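How do you buy a robot?

Have you ever saved your pocket money for something big? Buying a robot works the same way, except the piggy bank has to be a lot fatter! I plan the robot shopping at Kesdale, and I get asked about it all the time, so let me tell you how I do it.

First I ask a boring question: what's the job? If you want a robot to pick up small, light things, you don't need one that can lift a car. (I'd love one that can lift a car. It's not in the budget.) I write the job on a big sheet of paper and stick it over my desk.

Next comes the list. The arm is the part everybody gets excited about, but an arm with no hand is a bit like a bike with no handlebars. So the list has to have a gripper on it, plus something strong to bolt the arm to, plus cables, plus spare bits for when things wear out. My last list had 21 things on it, and the arm was only one of them!
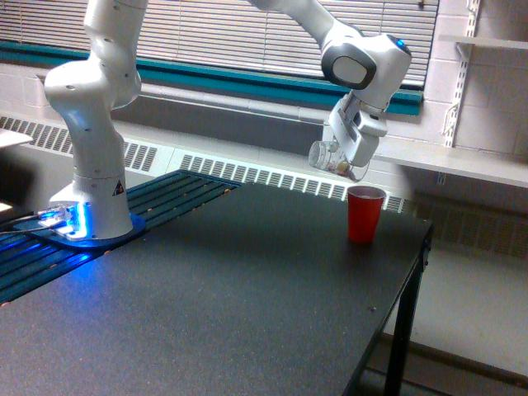 Page last updated: 2023-03-27

See the white gripper pointing down, with a little clear plastic cup between its fingers? Right under it there's a red cup standing on the table. Cups are great for trying out a robot, and they're the cheapest thing on my whole list. You might even have some in your kitchen cupboard.

Then I look at prices. I asked two companies, Valura and Brimine, and wrote their answers side by side. One had a cheaper arm but you paid extra for the gripper, so I had to add everything up before I knew which was the better deal. Always add everything up!

After that I save a bit for later. For every 44 dollars I spend, I put 7 more in a "just in case" pot. Parts break. People need lessons. Somebody always forgets a plug, and last August that somebody was me.

Try it yourself: pick a job for a robot at your house and write down everything it would need. What colour would you choose?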